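Buscar en los apuntes Introduzca palabra Ir
Categoría: Apuntes de clase / Reparación y mantenimiento de equipos / Unidad 3
20 de abril de 2019 — por el profesor del módulo

Unidad 3. La memoria principal: diagnóstico, ampliación y costes

Estos apuntes acompañan la tercera unidad del módulo y sustituyen a la hoja que repartí en septiembre, en la cual había dos errores en el apartado de los bancos. Ruego a los alumnos que tiren la hoja antigua. El español no es mi lengua materna; si encuentran alguna expresión poco clara, les agradezco que me la señalen en clase.

3.1 Qué entendemos por memoria principal

La memoria principal es el lugar donde el procesador guarda los datos y las instrucciones con las cuales está trabajando. Su contenido se pierde cuando se corta la alimentación. Por este motivo se llama memoria volátil, y se distingue así del disco, donde los datos permanecen.

En los equipos de sobremesa la memoria se presenta en forma de módulos alargados que se insertan en unas ranuras de la placa base. Cada módulo tiene en su borde inferior una muesca. La posición de esta muesca cambia de una generación a otra, de modo que un módulo DDR3 no entra en una ranura DDR4. Si el módulo no entra, no se debe hacer fuerza: casi siempre está girado o no es del tipo correcto.

Conviene no confundir tres conceptos que en el examen del año pasado aparecieron mezclados:

Capacidad: la cantidad de datos que cabe en el módulo. Se expresa hoy en gigabytes.

Frecuencia: el ritmo al que el módulo intercambia datos. Los fabricantes indican normalmente la velocidad de transferencia efectiva, que en la memoria DDR es el doble de la frecuencia real del bus.

Latencia: el retardo, medido en ciclos, entre la petición de un dato y su llegada. Un módulo con frecuencia más alta puede tener también una latencia más alta en ciclos, y entonces la ganancia es menor de lo que parece en el folleto.

3.2 Canales y orden de las ranuras

La mayoría de las placas de sobremesa trabajan con dos canales. Para aprovecharlos hay que colocar un módulo en cada canal, y es preferible que los dos sean iguales en capacidad y frecuencia. Cuando se mezclan módulos de frecuencia diferente, el conjunto funciona en general a la velocidad del más lento.

El orden de las ranuras depende de la placa. En muchas de cuatro ranuras se ocupan primero la segunda y la cuarta, contando desde el procesador, pero esto no es una ley. El manual tiene siempre la última palabra y el alumno debe consultarlo antes de abrir la caja.

3.3 Síntomas de una memoria defectuosa

Una avería de memoria puede imitar a muchas otras. Los síntomas más frecuentes son los siguientes:

— el equipo emite una serie de pitidos al arrancar y no muestra imagen;
— el sistema se reinicia sin aviso, sobre todo con varios programas abiertos;
— aparecen archivos dañados después de copiarlos o descomprimirlos;
— la instalación del sistema operativo se interrumpe cada vez en un punto distinto.

Este último síntoma me parece el más útil. Si la instalación falla siempre en el mismo punto, sospecho primero del soporte de instalación; si falla en puntos diversos, sospecho de la memoria.
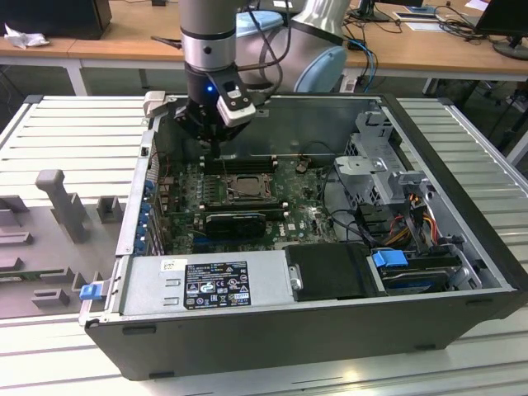 El procedimiento de diagnóstico que seguimos en el módulo es por descarte. Se deja un solo módulo y se pasa la prueba completa. Después se repite con el otro módulo en la misma ranura. Si los dos pasan la prueba, se cambia de ranura. Así se llega a saber si la falta está en el módulo o en la placa, dos reparaciones con un precio muy diferente para el cliente.

La prueba se debe dejar terminar. Un pase completo puede durar bastante, y en los ejercicios de clase fijamos un mínimo de 90 minutos por módulo. Un solo error en la lista ya es suficiente para rechazar el módulo. No existe una cantidad «aceptable» de errores de memoria.

3.4 Precauciones antes de tocar el interior

Se apaga el equipo desde el sistema operativo, se pone el interruptor de la fuente en la posición cero y se retira el cable de alimentación. Luego se pulsa el botón de encendido durante unos segundos para descargar los condensadores.

La descarga electrostática es un peligro poco visible. Una persona no la nota por debajo de cierto valor, pero un chip sí puede sufrirla, y el daño puede mostrarse semanas más tarde. Se utiliza la pulsera conectada a masa y los módulos se toman siempre por los bordes. Los contactos dorados no se tocan con los dedos.

Para extraer un módulo se abren las pestañas de los extremos (en algunas placas hay solamente una) y se tira de él en vertical. Para insertarlo se alinea la muesca y se presiona en los dos extremos por igual, hasta oír el cierre de las pestañas.

3.5 Caso práctico: la asesoría Dodero

La asesoría Dodero tiene equipos de sobremesa con un solo módulo de 4 GB cada uno. Los empleados se quejan de lentitud cuando abren a la vez el programa de contabilidad y el navegador. Se han recibido dos presupuestos.

El proveedor Dallau propone añadir en cada equipo un segundo módulo igual al existente. Importe total: 2.285 euros, con montaje incluido.

El proveedor Enache propone retirar los módulos actuales y colocar dos nuevos de 8 GB por equipo. Importe total: 2.911 euros, también con montaje.

La primera oferta es más barata y activa el doble canal, con la condición de que los módulos sean de verdad compatibles. La segunda deja más margen para los años siguientes, pero ocupa las dos ranuras si la placa no tiene más. Antes de decidir, el técnico debe averiguar cuánta memoria se consume en una jornada normal, qué máximo admite la placa y si el sistema operativo instalado es de 32 o de 64 bits. Con un sistema de 32 bits, la segunda oferta sería casi dinero perdido.

Falta también una pregunta que los alumnos suelen olvidar: si la lentitud viene realmente de la memoria. Un disco mecánico muy lleno produce quejas casi idénticas.

3.6 Trabajo para entregar

Redacten un informe de dos páginas como máximo, dirigido a la gerencia de Dodero, con una recomendación razonada. El lector no es técnico — eviten las siglas sin explicación. Se debe incluir una tabla de comparación de las dos ofertas y la lista de los datos que habría que pedir al cliente.

Quien prefiera otro caso puede tomar el del almacén Ullia, que está en la carpeta de la unidad anterior, con las mismas condiciones de extensión. Los informes se entregan en papel, grapados y con el nombre en la primera página.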